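# Tralleck 5: grasp planning for odd-shaped parts

Tralleck 5 is our planner for things that won't sit neatly in a gripper. Give it a mesh and an arm model and it hands back ranked grasps, with a path for each!

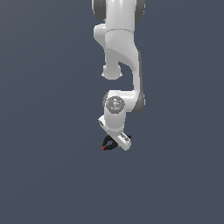 The scene loader was rewritten from scratch for this release, and we love it. Scenes start bare, so you can load an arm against plain slate blue and check every joint before adding a table or bins. Most of our own bug hunting happens in that view.

## Approach planning

Clamps are a brilliant test: two handles, a hole in the middle and hardly a flat side. Baler, the sampling module, tries 40 approach angles by default (you can raise it).

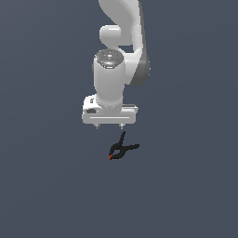
*Open gripper above a black spring clamp, front view camera off.*

Caldeira handles the hand camera. It keeps both fingers in the model, so an object seen between them still gets a clean outline.

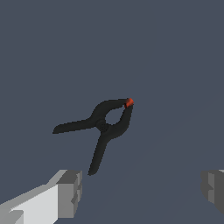 ## Getting it

Version 5 is out now from Clorkolside. Version 6 previews start in August.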